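Vorna Memorial Guest Book, reviewed by Roksolana Prokopenko

I bought the Vorna for my aunt's funeral in April. It costs $69 and comes in a linen slipcase with a pen and 2 ribbon markers. The paper is thick enough that ink doesn't show through, and there is room for 300 signatures. The cover lies flat once you bend it back a few times.

The pen is poor. It skipped on the first page and we switched to one from the funeral home.
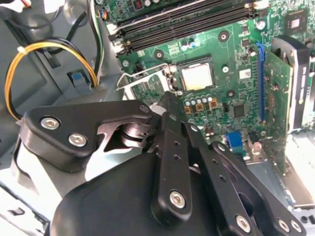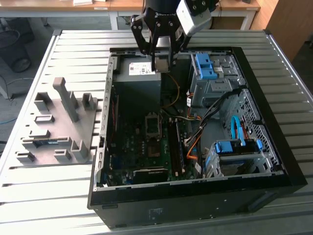 The section for addresses is useful when you sit down to write thank-you notes — I only wish the lines were longer. Older relatives with large handwriting ran into the margin. There is a pocket inside the back cover that holds prayer cards and a folded service program, but not a full-size envelope.

Delivery took two days. I would buy it again and bring my own pen. Four stars.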